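Gripper Comparison for Light Tabletop Handling
Progress report to the Clumlow Fund, second period
Prepared by Natália Arruda, Jernham workshop

This report covers the work done since our March report. The grant pays for a comparison of gripper fingers on a two-arm tabletop cell, using everyday household objects. The first period went mostly to building the cell and getting both arms to run from one controller. In this period we ran the first full set of trials.

Work completed

Both arms are mounted on the front rail and have kept their calibration well enough that we now check it once a week. We replaced the wrist cables on the right arm after two intermittent faults in the spring. There have been no faults of that kind since.

We planned 300 trials for the period and completed 455. The extra trials came from the cup tasks, which we repeated after changing the closing speed. All trials were logged with joint positions, motor current and video. Of the total, 46 were thrown out, most of them for dropped video on the overhead camera. We have moved that camera to its own USB controller and will report on whether it helps.

The two finger types under comparison are the stock black fingers supplied with the arms and the translucent fingers we mold from a soft resin. The resin comes from Dumitrescu, and the second batch was slightly stiffer than the first. We have kept the batches apart in the logs.

Clear objects remain the hardest group. The depth camera often returns nothing useful on them, so the grasp point has to come from the color image alone. For this reason most of our bench time went to cups and glasses.
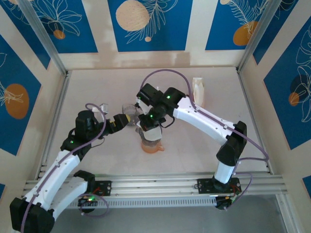
Photo: Jernham workshop. Clear-cup work in the two-arm cell, with a translucent finger on the right arm.

The soft fingers did better on thin plastic cups. They held at a lower motor current and left fewer dents in the rim. On heavier glass the result went the other way. The soft fingers bent under the weight, and the glass tilted during the lift often enough that we stopped the fast version of that task. The stock fingers held glass steadily but needed a more exact approach angle.

Closing speed mattered more than we expected. Slowing the last part of the close cut down on knocked-over cups for both finger types, at the cost of a longer cycle. We would like to keep the slower setting as the default and treat speed as a separate question.

Problems and changes

The soft fingers wear at the base, where they meet the mounting screw. We have redrawn the part with a thicker base and sent it to Limlow for new molds. Delivery is later than planned, and the wear tests will move into the next period as a result. No change to the total budget is requested. We do ask to move the unspent travel money into parts.

Next period

We will repeat the glass tasks with the thicker fingers, finish the handover tasks between the two arms, and begin the controller comparison. The trial logs will be shared with the Fund once the file names have been cleaned up.

Last updated: November 2021

Contact: Natália Arruda, Jernham workshop | © Jernham | Back to top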